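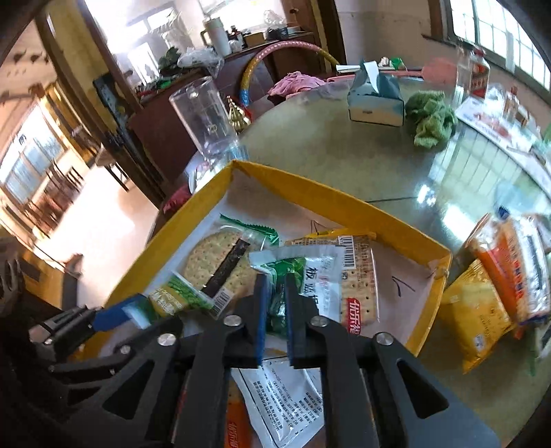
「板蓝」の小袋、上の端をつまんだところ。黄色いトレイの練習。

# ロボット部 つかむ班 活動ギャラリー

2020年2月18日更新。時間ないので走り書きです。誤字あったらすいません、あとで直します。

今年の課題は「トレイの中の小物を、1個ずつ、つぶさずに出す」。4月の校内大会 Vaduson カップの種目がこれなので、冬休み明けからずっとお菓子の袋とにらめっこしてます。部員は7人。顧問は Naveen Sengar 先生。手持ちグリッパーの名前は Pant(由来は聞かないでください、投票で決まりました)。

まだ1枚しか上げられてません。残りは編集が終わりしだい追加。先にメモだけ置いときます。

## 1枚目のメモ

指の内側は両方とも青いパッド。パッドなしのときは袋がつるっと逃げて、ぜんぜん話にならなかった。貼ってからはだいぶマシ。

小袋は縦にはさむのがいまの基本。真ん中を持つと中身が片寄って、袋がおじぎする。端っこ、浅めに。深く入れすぎると下の袋まで一緒についてくるので注意。

トレイは中に白い紙を敷いたやつ。斜めに置いてもOK。本番も向きはそろってないらしいので、わざとまっすぐにしない。

丸いおせんべいの大きい袋、これがいちばんの強敵。ふちのギザギザをつまむか、面で行くかでもめ中。面派は「ふちだと回る」、ふち派は「面だと割れる」。どっちも正しい気がする……。四角いビスケットの袋は意外と素直。バーコードの白いところが目印になって狙いやすい、と1年が言ってた。

机は丸いガラス天板。映り込みがあるので、目で高さを合わせるときだまされる。窓の光が強いとなおさら。慣れるしかないかも。

## 記録(前回の練習)

- 挑戦 90回、持ち上げ成功 89回のうち、目標の場所に置けたのは 13回。持つのはできる。置くのがだめ。
- 置くときに指を開くのが早い。落としてるだけ。
- 小袋は薄いほど難しい。厚みがあるやつから始めるのがおすすめ。
- グリッパーの角度、寝かせすぎると本体がほかの袋に当たる。立て気味で。
- 書記が2回寝落ちしたので、途中のメモが読めません。だれか覚えてたら教えて。

## 部員のひとこと

「腕が先につかれる。ロボットより人間のトレーニングになってる」(2年)

「かんたんそうに見えるのに、家で親にやらせたら一個も持てなくてちょっと勝った気分」(1年)

「袋の文字が読めるとちょっとうれしい。板蓝、の続きが気になる」(1年)

「ねじ、練習まえに毎回しめてください。ほんとに」(整備係)

Sengar 先生からは「急いで閉じない。さわってから閉じる」。これ毎回言われてるので、部室の壁に貼ることにしました。まだ貼ってないですが。

## これからの予定

- パッドの貼りかえ。予備は棚の2段目、Skiltudmont の箱に入ってます。勝手に持ち帰らないこと!!
- Grukville 中のロボット部と合同練習、日程は調整中。むこうは吸盤式だそうです。見たい。
- 置く練習を増やす。トレイの外に紙を置いて、その上に乗せられたら1点。ルールは部長がまとめて配りまs。
- お菓子は練習用。練習用です。食べた人は同じものを買ってきてください。

写真ほしい人、載せたくない写真がある人は、部室のノートに名前と番号を書いといてください。次の更新は合同練習のあと。動画も上げたいけど容量がたりないので、パソコン室の人と相談してからになります。

(つかむ班・記録係)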